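Can It Do the Dishes Yet? Notes for the Saturday session, Fludthorpe
Ayana Abera

Slow down at the start. Last time I finished the first section in 3 minutes and Thérèse Chisholm had to pad.

Open with the question my mother asks every June: can it do the dishes yet? Wait for the laugh. Answer: no. Then say what it can do, which takes less time than people hope.

Explain that most of us start with blocks. A block has flat sides, doesn't spill and has never been left in the sink overnight with oatmeal in it. If your machine can't manage a block, please don't hand it my grandmother's gravy boat.
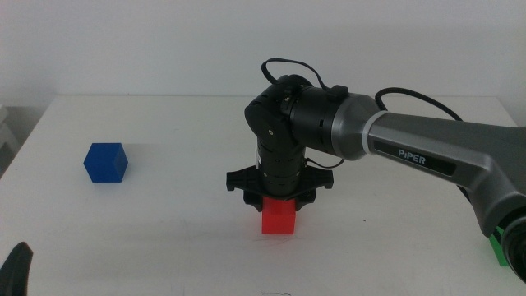
Page 15

Point at the red cube between the fingers, then at the blue one over on the left. Ask the room which is harder, picking up or putting down. Most will say picking up. Let them. Then talk about letting go, and the Rirex demo where the cup was set down beautifully about an inch above the counter.

Mention the white tabletop and the plain wall. Ask for a show of hands: whose kitchen looks like that? (Thérèse will put hers up. Ignore her.)

Shop floor next. The story from Brirnent: sorting brackets into bins, around 38 an hour on a good morning, against a teenager with earbuds in who did far more and also answered the phone. The arm did keep going through lunch – give it that. Don't get dragged into the pay question here, it eats the whole slot.

Laundry, if there's time. Socks only. Skip the fitted sheet, I can't fold one either and somebody always asks me to prove it.

Questions, 15 minutes. If the Ďurica people ask for a date, say I'd buy a dishwasher in the meantime.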